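How to Decide Whether a Repair Task Is Ready for a Robot Arm
Skillholm Automation Guides - January 9, 2022

This guide is intended for shop managers who service desktop computers and wish to know which steps a robot arm can take over. It was prepared by Marjatta Valtonen for the Vistley refurbishing program.

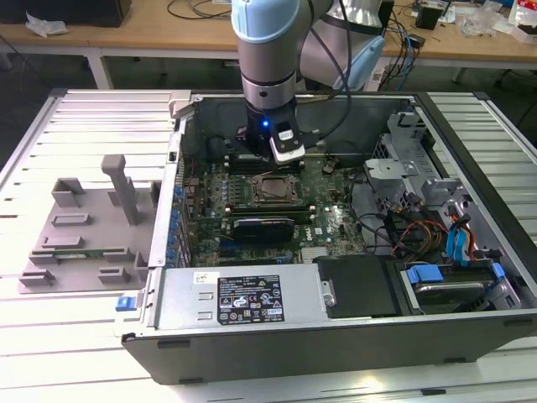
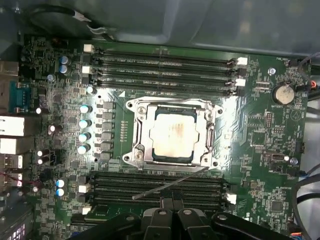
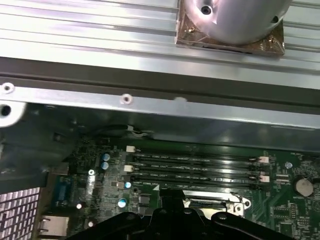
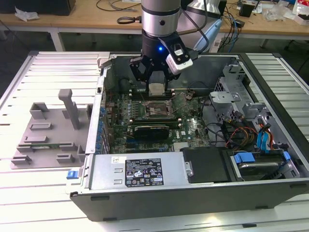
Step 1. Write down the whole job as a technician performs it. Include the small actions, such as moving a cable aside or turning the case. The Vistley list for a memory and processor change came to 31 actions.

Step 2. Mark each action as rigid or flexible. Levers, latches and screws keep their shape and return to a known position. Cables do not, and they remain the most frequent cause of a stopped run.

Step 3. Fix the position of the case before any trial. A shift of a few millimeters is enough to make a memory module miss its slot.

Step 4. Run each action 10 times without help. Record a failure whenever a person touches the arm or the part. Do not average the results of different actions - a weak step should remain visible in the record.

Step 5. Compare the full job, including loading and recovery, with a technician's time. At Vistley the technician needed 18 minutes. The arm was slower and required an attendant for most cable work.

At present, the program recommends robot arms for repeated work on a single case model only. Mixed batches should stay with technicians. The trial will be repeated in May, and shops that wish to contribute their own action lists should use the record sheet supplied with this guide.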